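Prilisar Break Room, Booth and Floor Check
Monthly sheet, Thursday round
Checked by: Karthikeyan Kurup

Mark each line OK, FIX or SEE COMMENT. "Fine" is not one of the choices, though it has been written in twice.

1. Exits and walkway
Walkway clear to 28 inches: OK
Exit sign lit: OK
Comment: Lit, and buzzing. The buzz is not on the sheet, so it passes.

2. Table
Top steady when leaned on: FIX
Edges free of splits: OK
Comment: Rocks toward the wall. The folded menu under the leg has retired. Hyvönen has the order for proper feet, 4 of them, promised before December.

3. Electrical
Outlet covers in place: OK
Extension cords: SEE COMMENT
Comment: One cord, labeled "temporary" in handwriting that has faded. Removed.

4. Bench seating and floor nearby

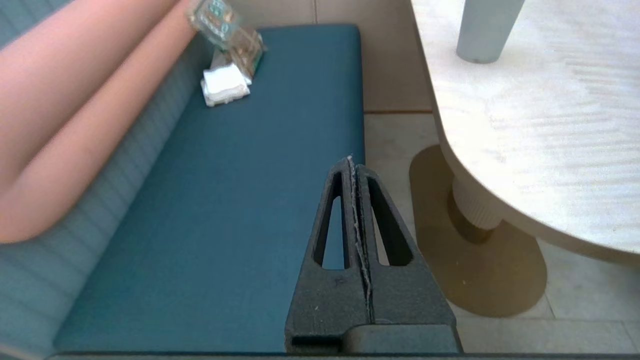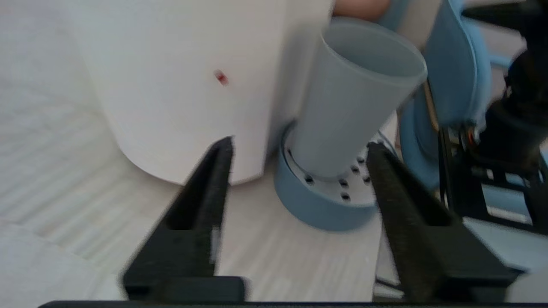
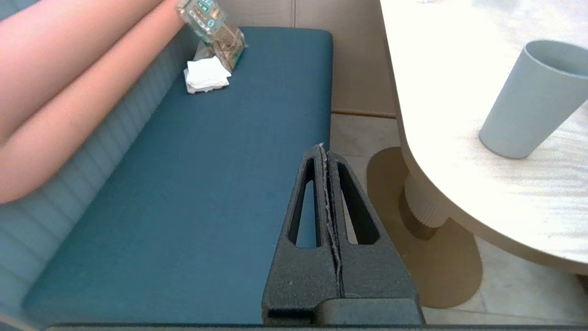 Seat pads have to be pressed along the whole length, front edge included, and not just patted in the middle the way the last inspector liked to do it. A pad that slides more than a finger's width gets FIX. The ribbed backrest is a separate line on the Ralano sheet now, after a long dispute over whether a backrest is a seat. Run a hand down each groove, and do it before lunch if you can. People eat on this bench, and a package set down on the cushion gets a polite request to move to the table, which is right there next to it. Ask first, then check the spot it was sitting on.

Seat pad seams: OK
Seat pad slides: OK
Backrest channels, crumbs: FIX
Cups or containers standing on floor: FIX
Comment: A cup and its holder belong on a surface with legs, and so does the tall white container. I know the floor is closer.

5. Floor
Tiles level, none loose: SEE COMMENT
Mat flat at doorway: OK
Comment: One tile by the door clicks. It doesn't move, it only comments. Leave open until Brumano sends someone with adhesive.

6. Storage shelf
Load under 500 lb: OK
Heavy items low: FIX
Comment: The box of spare brackets was on the top shelf again. I have moved it down. See you next month, box.

7. First aid
Kit sealed and in date: OK
Eye wash bottle: FIX
Comment: Expires in 90 days, so reorder now and be surprised when it arrives on time.

Open items go to the front desk by 4 p.m. Initial every FIX when it's done, with your own initials please.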